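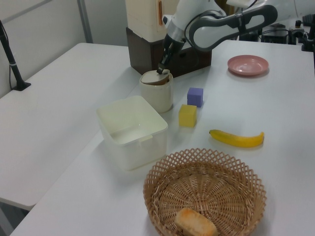 Plekness Tenants' Association
Minutes of the regular meeting
Mar 31, 2026, 7:00 p.m., ground floor common room

Present: 37 households represented, either in person or by signed proxy. Quorum met.
Apologies: three households in the north block and the delegate from Zotden Court.

1. Minutes of the last meeting
Approved with one correction. Under item 4, "bike shed" should read "bin shed." The bike shed was not discussed.

2. Matters arising
The light over the rear stairs was replaced. The new one is on a timer that goes off too early, and people on the late shift are coming home in the dark. The secretary will ask the management office to change the setting.

The lost keys from the November meeting were never claimed. They will stay in the office drawer until the summer meeting and then be thrown out.

3. Laundry room
There was a long discussion. The second dryer has been out of order for most of the winter. Shakya, which holds the service contract, has sent a technician twice. Both times the dryer ran for a few days and then stopped mid-cycle. The management office wants to try one more repair. Several members said they would prefer a replacement and asked what the contract says about repeat faults. The chair has not seen the contract and will request a copy.

A member from the third floor raised the booking sheet. Names are being crossed out and written over, mostly on Sunday evenings. A proposal to move the sheet online was put to a vote and failed. A second proposal, to keep the paper sheet but use pen only and limit each household to two slots a week, passed.

It was also agreed that wet clothes left in a washer after the end of a slot may be moved to the table. They should not be put on the floor.

4. Courtyard
Wuline has given a price for taking up the broken paving by the east door and laying it again. The work would take two days and the east door would be closed for both of them. Members with strollers or walkers would need to use the main entrance. The association's share would be $1000, with the owner paying the rest. Approved, on the condition that notice goes up at least a week before the work starts.

The question of the maple came up again. Two members want it trimmed back from the second floor windows, and one is against any cutting while birds are nesting. Held over until fall.

Planting day will go ahead in the raised beds on the south side. There are 20 plots and more people asking than plots. Last year's holders keep theirs if they confirm in writing by the middle of April. Anything not confirmed goes to the waiting list in order. Water is from the outside tap only - the hose from the boiler room is not to be used, as the connection leaks.

5. Noise
Three complaints since the last meeting, all about drilling before 8 a.m. The house rules already cover this. The secretary will post the rule by the elevators again in larger print. One member asked if the rule applies to contractors hired by the owner. It does, but the wording is unclear and will be changed in the next edition of the rules.

6. Joint letter with Zotden Court
Zotden Court has asked us to sign a letter to the city about the bus stop, which was moved to the far side of the avenue in the fall. A draft was read out. Members asked for the line about the crossing signal to come first. With that change, the letter was approved.

7. Any other business
The key deposit for the common room goes up to $37 from the start of May. Chairs must be stacked after use - they were left out twice this month.

A request for a second package shelf in the lobby was referred to the management office.

Meeting closed at 8:50 p.m. The date of the next meeting will be posted in the lobby.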